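Shrinkage Allowances Belong on the Label

Most air-dry modeling compounds are sold by weight. The figure is accurate when the pack is sealed and tells the buyer very little about the finished piece. A 500 gram block contains a large share of water, and that water leaves. What matters to anyone making a part to a given size is linear shrinkage, and few suppliers print it.

I keep a log of test bars, all cut to the same length and dried on a wire rack indoors. The log now holds 106 entries. Two products that I bought as equivalents, Helden Fine and Amton Standard, differ enough that a lid made from one will not fit a box made from the other. Both packs say "low shrinkage." Neither defines the term, and a buyer has no way to compare them before opening them.
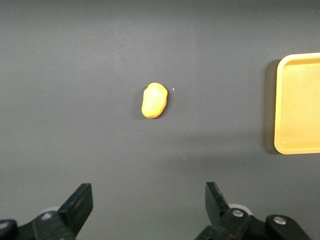 The usual objection is that shrinkage depends on thickness, room humidity and how much water the user works in by hand. All of this is true. It is also true of paint coverage, and paint cans still carry a coverage figure along with the conditions under which it was measured. A standard bar, a stated humidity and a stated drying time would be enough. Van Damme already does something close to this for its casting plaster – the expansion value sits on the back of the bag, next to the mixing ratio.

A second objection is cost. The test needs a mold, a caliper and 16 days on a shelf. A supplier that can afford a new box design every January can afford that.

Trutlow lists a shrinkage range in a data sheet on its website, filed under item 2185 and not linked from the product page. I found it by searching for the item number. The range is wide, but it let me scale a pattern before cutting it, and the dried part fit on the first attempt. The same line of text would fit on the wrapper under the net weight, where there is currently a recycling symbol and a blank space.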